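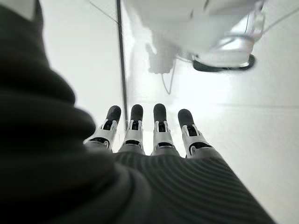

Ovau Township Oversight Board
Minutes of the regular meeting, March 2025

Present: Pouran Nikzad (chair), Mr. Tomer, Ms. Chevalier, Mr. Clukitz (clerk, taking these minutes)
Absent: the township's outside auditor, who sent an apology and an invoice

1. Minutes of the February meeting
Approved after one correction. Mr. Tomer was recorded as "agreeing." He wishes it known that he was nodding at something else.

2. Job training grant, missing records
The chair reopened the matter of the training grant for laid-off mill workers. The program was to pay for 100 places on a welding and electrical course. Attendance sheets have been found for 30. The full amount was paid out.

Ms. Chevalier asked where the other sheets were. The clerk reported that the former program manager had told him by phone that they were in a blue binder. The blue binder has been located. It contains takeout menus and the warranty for a dishwasher.

Mr. Tomer said paperwork goes astray in any office and the board should not rush to conclusions. Ms. Chevalier replied that the first letter on this went out fourteen months ago and she did not feel rushed. The chair asked that remarks go through her.

Discussion followed on whether the board can demand bank records or only ask for them nicely. The clerk read the bylaw aloud. It says "request." He was asked to read it again, and it still said "request."

Moved (Chevalier) that the file be sent to the county prosecutor with a cover letter. Mr. Tomer moved to replace "prosecutor" with "appropriate parties." No second. Original motion carried, Tomer abstaining.

3. Tool allowances
Each trainee was owed a tool allowance at the end of the course. Two former trainees spoke. One got a check that bounced. The other got a tape measure. Both were thanked for coming and asked to leave copies of their letters with the clerk — one did, and the other will mail his.

The chair directed that allowances owed to people on the existing sheets be paid first, out of the reserve, and that the township solicitor advise on the rest. Carried without dissent.

4. Signing rules
Checks from grant accounts will need two signatures from now on. Mr. Tomer asked whether the same person could sign twice. The chair said no. Carried.

5. Other business
The meeting room heater is still on the list. Ms. Chevalier asked which list. The clerk will find out.

A resident asked whether the former manager is still drawing a consulting fee. The clerk believes so — roughly the same as his old salary. The chair asked for the contract to be brought to the next meeting, in whatever color of binder it is kept.

Adjourned on a motion by Mr. Tomer, his only one to pass.

Clukitz, clerk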